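4. What the ticket buyers did

4.1 The sales records

I'll start with the sales file, since everything else in this paper leans on it. Clarel Speedway gave us every advance order for its spring stock car weekend, and after I threw out the refunds, the test orders and one very strange order for zero seats, I had 1,248 left to work with. Each one has the seat section, the price paid, the date of purchase, the home ZIP code and whatever discount code the buyer typed in. What it doesn't have is anything on why people bought when they did, so keep that in mind when I start guessing later on.

The track ran three kinds of discount that season. There was a military and veteran price, good for the lower turns only. There was a family bundle (two adults, two kids, four hot dogs, and yes, I did have to work out how to subtract the hot dogs). And there was an early price that ran out on a Monday in April, at midnight, for everybody. I had expected the early price to do most of the work. Tracks love a deadline, and so do the people who write about tracks.

Well, the deadline did matter, but it mattered in a lopsided way. Buyers who lived close by piled in during the last evening, most of them after dinner, and you can see the bump from across the room if you plot it. Buyers who had to drive in from farther away hardly reacted. Their orders came in at a slow, steady drip from the day sales opened, and the drip looks the same on both sides of the deadline. I checked this with the family bundle taken out, then with the military price taken out, then with both gone, and the drip just kept dripping.

Figure 1 plots orders by day for the two groups. I've drawn near buyers as the solid line and far buyers as the dashed line, with the dividing point set at a 30-mile drive. I tried other dividing points too, and the picture gets muddier as you move the line out, but it doesn't flip.

4.2 Seat choice and the discount code

The seat choice results surprised me more. If you offer people a cheaper seat in the turns, the usual worry is that they'll take it and skip the pricier seat on the frontstretch they would have bought anyway. The business office at Clarel was quite sure this was happening. I was pretty sure too, and I'd even written a draft of this section that said so (it's in a drawer now).
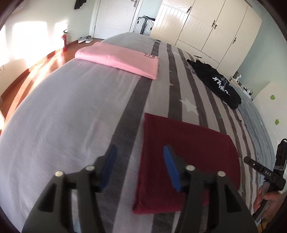

To test it I matched each code user to a buyer from the season before who lived in the same ZIP code and bought the same number of seats. That gave me a rough stand-in for what the code user might have done at full price. It's not a perfect match, because ZIP codes near the track cover a lot of ground and a lot of different wallets, but it beats comparing code users with everybody. The matched buyers from the earlier season chose the frontstretch a little less often than I'd figured, and the code users weren't far behind them. So there's some trading down, sure, but it's small enough that I wouldn't build a pricing plan on top of it.

Where the code really shows up is in group size. Code users bought for bigger parties, and the extra seats were nearly all in the same row. I read that as people bringing a brother-in-law or a neighbor along who wouldn't have come at the regular price. I can't prove it from the sales file, and somebody with a good exit survey should go and check!

4.3 A second look at Fliris

One track is one track, so I ran the same numbers for Fliris Raceway, a short oval with a much smaller grandstand and a Saturday night crowd that mostly knows each other. Fliris sells through the Cistorano ticketing system, and that turned out to be a headache, because Cistorano lumps walk-up and advance orders together unless the gate staff remember to press the right key. I went through the log by hand and dropped 39 orders that I couldn't place in either pile.

With those gone, the deadline bump is there again for the near buyers, and it's sharper than at Clarel. The far buyers are so few that I don't want to say much about them. I've left their line off the Fliris plot altogether, as it wiggled all over the place and a reader could see whatever they liked in it.

The group size result is weaker at Fliris. Parties using a code were larger, but regulars there tend to buy in blocks anyway, code or no code, and I had a hard time pulling the two apart. I also fitted the model from Section 3 with the Prokopenko Motor Park preseason orders added in. That moved the group size estimate down a bit and left the deadline estimate where it was. The Prokopenko orders come from a road course, where most folks buy general admission and wander from corner to corner with a folding chair, so seat choice doesn't mean the same thing there and I left it out of the seat choice model.

Figure 1. Advance ticket orders per day at Clarel Speedway, spring weekend. Solid line: buyers within a 30-mile drive. Dashed line: all other buyers. The vertical mark is the end of the early price. Refunds and test orders removed.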